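Print this page | E-mail to a friend
Reading time: 3 minutes

Two arms, four bins and a sheet of paper

Wednesday, July 31, 2019

The sorting cell at Mekholm's Gremside workshop has been running since February, and the technician who looks after it would happily talk about it all day. "I came in to help for a week," she says, "and I've not gone home, really."

The layout is simple enough to draw on a napkin. Two arms share one white table, with yellow trays at the sides and a steel one in the middle for whatever needs sorting: circuit boards, wire harnesses, little parts with their leads still on. 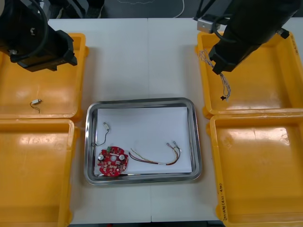

"People ask about the arms, and I always want to talk about the trays!" she says. If a tray creeps sideways by 6 millimetres over a shift, the fingers start closing on the rim. So every morning begins with a push on each tray and a look at the table seam, which she uses as her centre line.

The sheet of paper in the steel tray was her own idea and she is plainly delighted with it. Bare steel threw the lights back at the cameras. Paper costs nothing, and she changes it when it gets grubby. 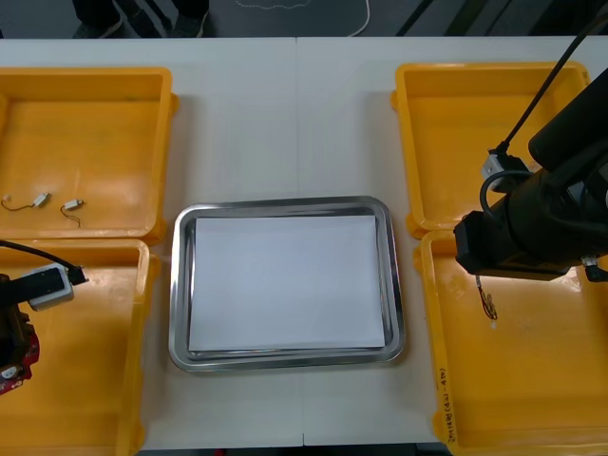
Looking after the fingers

Wires are what she calls the fun part. They spring, they snag, they hang on to one another. A finger pad with a bit of grease on it will let a thin lead slide straight out, so the pads get a wipe every 800 picks and a proper inspection at 2,286, a figure she inherited from the Czarnecka handbook and has never found a reason to change.

With the jaws open over a clear bin she checks that both tips sit level, then closes them slowly on a strip of card. "If the card twists, one side's leading," she says. "Three turns of a screw, try again - lovely job."

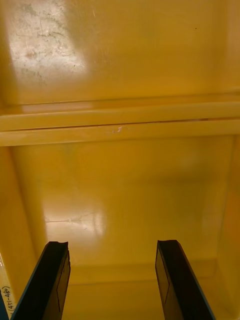

Alter, on the same bench rota, would leave the pads alone until something slipped, and reckons all that wiping wears them out sooner. She laughs at this. They have argued about it since spring and neither has budged.

Twisted pairs are next on her list. She wants the fingers to go for the sleeve, where the strands are held together, and is still fiddling with the approach angle. "Last Tuesday I stayed until seven and didn't notice."

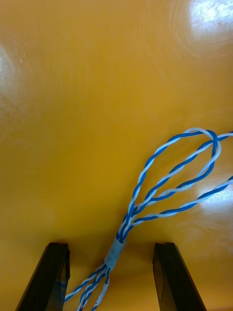

Blue-and-white twisted pairs, gathered in a short sleeve between the open fingers.

3 comments | 6 shares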